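The Kostora Family Day

1. Gate

Nine-forty and the line already past the ticket booth. Najwa Mansour had the wristbands. Getachew had the list. Nobody had the stapler.

"Where's parking sending people?"

"Field two."

"Field two is mud."

"Then mud."

Kostora Farm, first weekend of the season, hayrides and a corn maze and a goat that would eat your map. 400 families had signed up online. More were walking up and saying they were with the group, which was fine, that was the deal, say you're with the group and you get the price. But say it to who? Say it to Najwa, apparently. She had a cash box and one pen.

A man with twins wanted to know were they free. Under two, free. They were two on Tuesday. She looked at the twins. The twins looked at her.

"Happy birthday," she said, and waved them in.

2. Hayride

Getachew Feyisa didn't like tractors. Didn't like the noise, didn't like the driver — a big cheerful kid named Wolde who took the corner by the pond like he was late for something. But the schedule said a grown-up from the group on every wagon, so up he went, knees in the straw, somebody's grandmother holding his sleeve.

"Is it always this fast?"

"I don't know, ma'am."

"I like it," she said.

Around the pond. Past the pumpkins. A boy's hat went off the back and they all yelled and Wolde stopped so hard the whole wagon slid forward an inch. Getachew climbed down and got the hat. It was in a puddle. He wrung it out and the boy put it on anyway, wet, water running down his neck, grinning.

3. Maze

The phone went at ten past one. Najwa, out of breath.

"Are you missing a kid?"

"No. Are you?"

"I've got one extra. She won't tell me her name. She says she's number 138."

He looked at the list. Ran his thumb down the page, lost the place, started over. 138. Mansour, party of two.

"Najwa," he said. "What's she wearing?"

Quiet on the line. Then some laughing, a little wobbly, and a small voice saying told you, told you, you didnt even look up.

"She's in my sister's coat," Najwa said. "She was supposed to come with my sister at three. She's got face paint on. A whole tiger. I gave her a wristband, Getachew. I said enjoy your day."

"Did you charge her?"

"I charged my sister!"
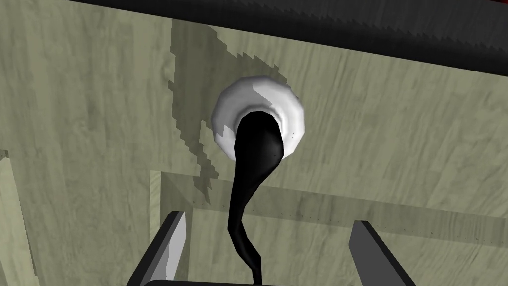 4. Three o'clock

Cider gone. Goat asleep. They sat on the tailgate with the cash box between them and the tiger asleep accross both their laps, one boot on, one boot somewhere in the corn.

"Same again next year?" he said.

"Ask me when I can feel my feet."

Wolde came by with the boot.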